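Thread on the Nutwood bridge crash and the inquest that still hasn't opened. I've covered this since the first week, so I'll put what is known in one place. 30/08/2021
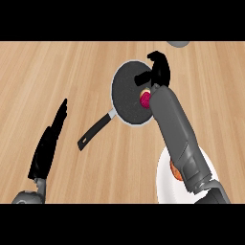
1/ The coroner's office in Nutwood confirmed this morning that the inquest into the death of the deputy mayor will not start this week as planned. A new date in September is promised but not set. The family heard it from a reporter, which is the second time that has happened. They met at the house last night to agree on a statement, and I was let in for the last hour. There was a dark speckled frying pan on the table with a long black handle, the kind with a hole at the end for hanging it up, and people read drafts out loud over the noise from the stove. The final version is one page.

2/ The statement asks for three things. They want the police file handed to the coroner in full. They want the vehicle examined by someone from outside the district. They want the name of the officer who gave the order to move it.

3/ On the vehicle. It was a council pickup, one of 13 bought from Stovard two years ago. It left the road on the north side of the bridge shortly after dark and was found on its side by the river. The deputy mayor was alone in it.

4/ It was towed before daylight. Police say the road had to be cleared for trucks. The family says the pickup was well off the road and blocking no one. I have seen two photos taken that night and they support the family on that point. They don't show anything about the cause.

5/ The pickup then sat in the open yard at Buretti, the towing company, for almost 143 hours before anyone put a seal on it. Buretti gave me the yard log. The company says it was told to store the vehicle and was not told it was evidence. The log has a space for a police reference number, and it is blank.

6/ Police have not answered my questions about the log. Their only public comment is that the matter is being treated as a road accident and that there is "no sign of another party."

7/ On the second car. A shop owner near the bridge says she heard two engines. She gave a statement to police the next day. She told me she has not been contacted again. I am not naming her at her request.

8/ I want to be careful with this. Two engines is not proof of anything. That road is used by delivery vans at that hour. What can be said is that a witness came forward and there is no record that I can find of any follow-up.

9/ Some background for people outside the district. The deputy mayor had been asking the council to publish the Rezaei contract, which covers repairs to the water main. The vote on that was due the week after the crash. It was taken off the agenda and has not come back.

10/ A lot of posts today connect the contract and the crash as if that were settled. It isn't. The family's statement does not mention Rezaei at all, and when I asked, they said they left it out on purpose.

11/ Rezaei sent a short reply when I wrote to them. They say they would welcome publication of the contract and offer condolences to the family. They did not answer my question about the price change made in the spring.

12/ The council meets tonight. I'm told one member will ask for an outside investigator. A petition calling for the same thing was handed in at the front desk on Friday with 364 signatures. The clerk stamped it in while I was there.

13/ The mayor's office says it "will not get ahead of the police." It would not say whether the mayor has met with the family since the funeral. The family says no meeting has taken place.

14/ Correction to a post I made last week. I wrote that the pickup's brakes had been serviced in the month before the crash. The service record I was shown belongs to a different pickup in the fleet. I don't know when this one was last serviced and have asked the council for its record.

15/ If you were on the bridge road that evening, in either direction, my messages are open. Please don't post plate numbers in the replies, I'll have to hide them.

16/ I'll be at the council meeting and will add to this thread when the item comes up. It is near the bottom of the agenda, after parking permits.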